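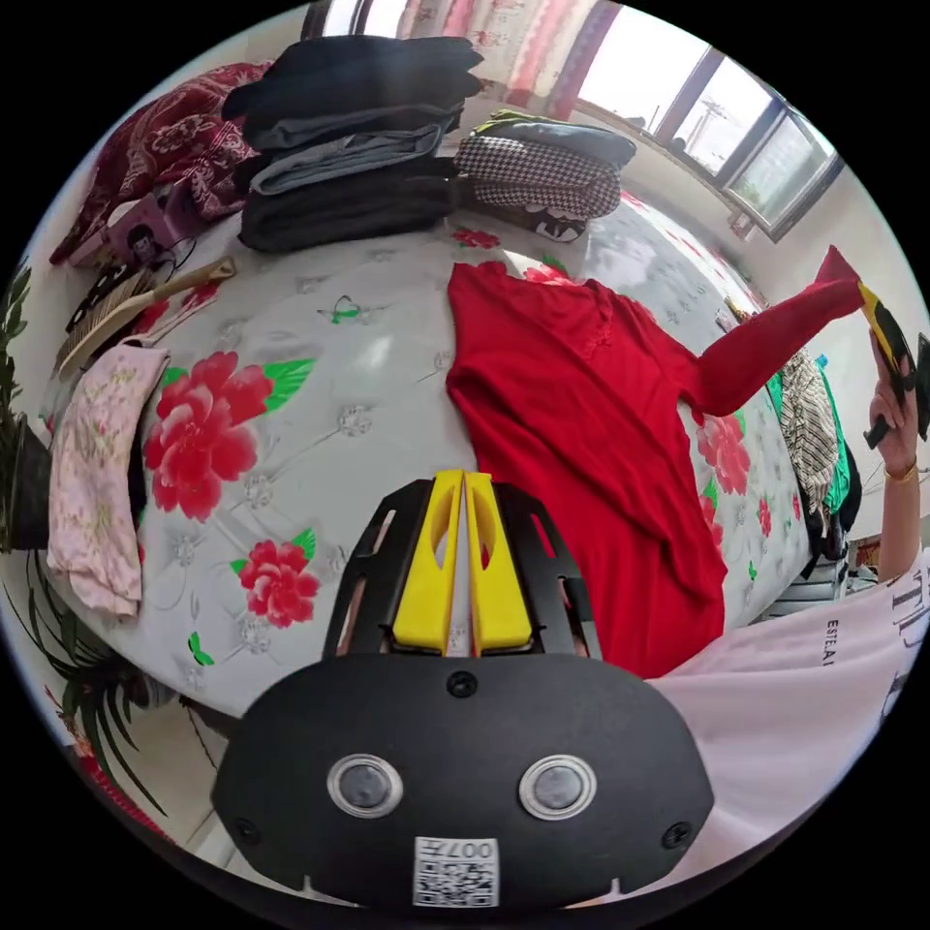
Folding a long-sleeved garment on a bed with a pair of hand-held grippers, one of the household chores covered in the Nandico review.

Nandico Publishes First Review of Chore Automation in Homes and Shops

Folding clothes remains the weakest of the tasks tested; shelf facing and crate stacking are ready for limited use

TALTDALE, September – Nandico today released the results of its first review of how well current machines handle ordinary chores in homes and on the shop floor. The review covers 1,474 attempts at everyday jobs, split between household work and retail back-room work, and gives a plain rating to each: ready, ready with a person nearby, or not ready.

Most household chores fell into the third group. Folding laundry scored lowest. A machine working on a clean table with one kind of towel did well enough to be rated ready with a person nearby. The same machine given a mixed pile of shirts, pants and children's clothes on a bed was rated not ready. Sleeves were the most common point of failure. The machine often took hold of the body of the garment when it needed the cuff, or pulled two layers together and could not separate them.

Work done by a person holding the grippers in their own hands was recorded separately. These sessions show that a simple two-finger grip is enough for most folding when a person decides where to take hold. Nandico concludes that the grip is a smaller problem than the choice of where and when to use it.

Results were better on the shop floor. Pulling boxed goods forward on a shelf and stacking empty crates were both rated ready for stores with fixed shelf heights and level floors. Hanging returned clothes on a rail was rated ready with a person nearby. Sorting loose produce was rated not ready, with bruising given as the main reason.

The retail trials ran in the stock room of the Zukov store in Taltdale, which sells housewares and clothing. Zukov staff chose the jobs from their own daily list and timed each one when done by hand, to give a fair comparison. Shelf facing took a machine longer per shelf than it took a staff member, but the machine could do it after closing, between 10 p.m. and 5 a.m. Zukov plans to keep one machine on that job through the winter and will decide in spring whether to add a second.

The household trials took place in lived-in homes. Participants were asked not to tidy up or clear surfaces before a session. Beds, kitchen counters and bathroom floors were used as they were. Nandico made this a condition of the review after earlier bench tests produced scores that fell sharply once the same equipment was moved out of the lab.

Scoring was carried out by Vávra, an independent testing office, from recordings of each attempt. An attempt counted as a success only if the job was finished to a standard the household or store had agreed to in advance, with no help. Stopping partway, dropping an item on the floor or needing a person to step in counted as a failure. Each job was scored out of 100. Towel folding on a table scored 81, mixed laundry on a bed 22, and crate stacking 94.

Nandico does not recommend that households buy a machine for folding or general tidying at this time. For stores, it recommends starting with one job on one aisle and keeping the current staff schedule in place for at least a full season.

A second round of trials will open on a Monday in early spring with 175 household places. It will add bed making, loading a dishwasher and putting away groceries. Households with pets and homes with stairs may apply this time; both were left out of the first round. Applications are handled by the Nandico office in Taltdale.

The full review runs to 111 pages and includes the scoring rules, the complete job list and the timing tables from the Zukov store. Printed copies are available on request.

About Nandico
Nandico tests equipment for home and retail use and publishes the results. The company is based in Taltdale.

Media contact
Nandico Press Office, Taltdale
Weekdays, 9 a.m. to 4 p.m.

###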